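Gonden Alcove – Padded Lining, Gallery and Notes
Updated February 14, 2018

The window end of the Gonden room has a padded lining in two grays.

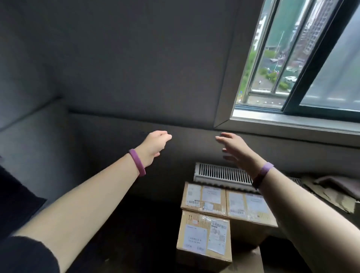

One reader of the earlier notes wrote in to ask whether a padded wall next to a window is a bad idea in general, having had fabric panels at home go stiff and stained along the bottom edge after two winters. The same reader wanted to know if the seam could be opened from the room side or if the whole wall had to come down.

Reply to both points: the staining is nearly always condensation running off the sill and into the top of the lower band. Keep the sill clear, leave a gap behind the lining and the bottom edge stays in good shape. The seam on this job opens from the room side. Details are under Seam.

Dark gray on the main wall and the band below it, lighter gray on the side section at left. Cartons stacked at the right.

Layout

The upper section is sloped and comes down to the horizontal seam. The lower band continues at the same depth and passes under the window. The side section meets the main wall at an angle, and the edges at that corner are rounded. A square edge was tried first on a test piece. The cover pulled thin over the corner and the foam showed its shape through it, so the radius was increased until the cover lay flat without steaming.

Finished length of the lower band is 2,163 mm, measured along the seam and not along the floor. The floor in this room is out of level and any measurement taken from it will be wrong by the time it reaches the window.

Build-up

Backing board, then foam, then a thin wadding layer, then the cover. Foam is Eltska medium density, 65 mm before compression. The wadding keeps the cover from dragging on the foam when somebody leans on it and slides. Without it the cover creeps toward the seam and forms a ridge there after a few months.

Foam is glued to the board in stripes only. Full coverage makes the panel heavier and prevents the foam from being replaced later. Keep the glue back from the rounded edges, where a hard line will show through.

Cover

The cover is from Lai, ordered in both grays from the same production run. The two shades are close under warm lamps and clearly different in daylight. Anyone matching a repair piece should do it by the window in the middle of the day.

The fabric has a direction. Mark the back of every piece with an arrow before cutting. One panel of the lower band was cut upside down and looked a shade darker than its neighbors, so it was cut again from the remnant.

Staples are at 36 mm centers on the straight runs and closer at the corners. Work from the middle of each side outward, opposite sides in turn – then the corners last. Pull only enough to take the slack out. If the cover has visible tension lines before the final corner is closed, take the staples out and start that side again.

Seam

The upper section and the lower band are separate pieces. They meet at the horizontal line and are held by hidden clips. To open it, press the lower band in along the seam and lift. It comes off the clips one at a time, starting at the end away from the window. Do not pry with a screwdriver. The board edge is soft and will crumble, and the clip screws then have nothing to hold.

After refitting, run a flat hand along the full length of the seam with light pressure. A clip that has not engaged will move under the palm. This check finds more faults than looking at the joint does.

Window recess

The recess around the window is beveled and finished in light gray, with a wide sill in the same color. The sill slopes slightly outward. Padding stops short of the recess on all sides.

Wipe the sill down with a damp cloth and very little soap. Anything with solvent in it will lift the finish. In cold weather check the joint between the sill and the lower band once a week. If the cloth comes away wet, open the window for a while and let the band dry before putting anything against it.

Cleaning the padding

Vacuum with the soft brush, top to bottom, following the direction of the fabric. Marks from hands collect just above the seam. Blot these with lukewarm water and work from the outside of the mark toward the middle. Jestosia upholstery foam has been used on the test piece and left no ring in the dark gray. It did leave a faint one in the lighter gray, so plain water is preferred on the side section.

Open items

The side section has a slight hollow near the top, visible in low light. The foam there will be replaced in March. The backing board stays.

Fabric remnants are kept rolled, not folded. There is enough dark gray to redo one panel of the lower band. The lighter gray remnant is smaller and will do for a patch only.

Clip spares: 2 bags, labeled upper and lower. They look alike, but the lower clips have a longer tongue and will not seat in the upper board.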